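Draft 3, May 16, 2018

**Route 9**

The bus to Havby was late and Elaheh Khosravi had already eaten the sandwich she was saving for the ride. So. No sandwich. Forty minutes of bench.

She had the letter in her coat. Read it twice at home, once in the elevator. Her aunt's handwriting, the slant getting worse every year. *Come before the house is sold. There is a box with your name on it. I won't mail it.*

Wouldn't mail it. Typical. Aunt Daneshvar – everyone used the last name, even her sisters – had not mailed anything bigger than an envelope since the post office in Flolmont lost a teapot in October, years back. Lid arrived. Teapot never did. She kept the lid on the windowsill like a tiny hat.

Bus. Finally. Wet floor, heater stuck on high. Elaheh took the seat behind the driver and pressed her forehead to the glass.

Fields. A feed store. More fields. She tried to work out what she'd say. Sorry I missed the funeral. Sorry I missed the one before that. Sorry about the phone call, the long one, when I said the thing about Uncle and you put the receiver down on the table and just let me talk to the kitchen.

Maybe not that last one.

"Flolmont Road," the driver said.

"Is that me?"

"How would I know?"

It was her. She got off and the cold went straight up her sleeves.

Number 563 was smaller than she remembered. Same green gate, same latch you had to lift and kick. A sign from the realtor leaning in the hedge. She stood there to long. A curtain moved.

The door opened before she knocked.

"You're thin," said her aunt.

"You're short."

"I was always short. You were on the stairs." Daneshvar looked her up and down, then past her to the empty road. "No flowers?"

Elaheh opened her mouth. Closed it. Eight hours since she left her apartment, two trains and a bus, and she had walked by the stand at the station thinking, flowers, get flowers, and then the train was boarding.

"I was going to."

"What kind?"

"What?"

"What kind were you going to get? I'm standing in a doorway, I'm old, tell me."

"Orange paper," Elaheh said. It came out fast. "Pale ones. Pink and cream, and some almost blue. A big silly ribbon with writing on it."

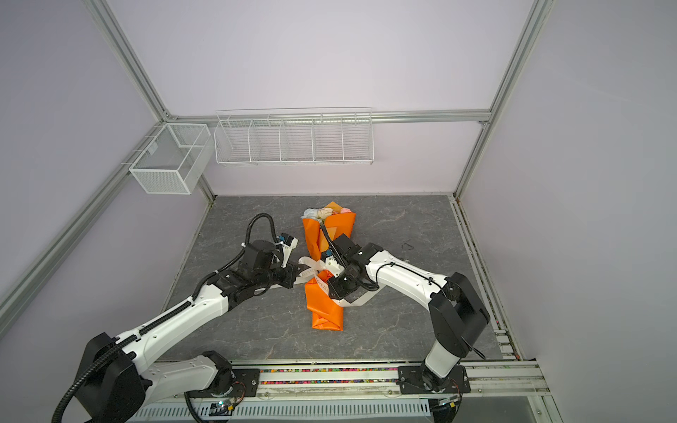
*Pale ones, orange paper, the big ribbon.*

Her aunt thought about it. Took her time. Somewhere behind her a kettle was starting up.

"Too much ribbon," she said.

"Probably."

"I'd have kept it, though. For the drawer."

She moved aside. The hallway smelled of floor wax and onions. Boxes all the way down to the kitchen, taped and labeled, and on top of the nearest one, ELAHEH, in marker, underlined hard enough to go thru the cardboard.

"Can I open it?"

"Shoes first," said her aunt, and went to see about the kettle.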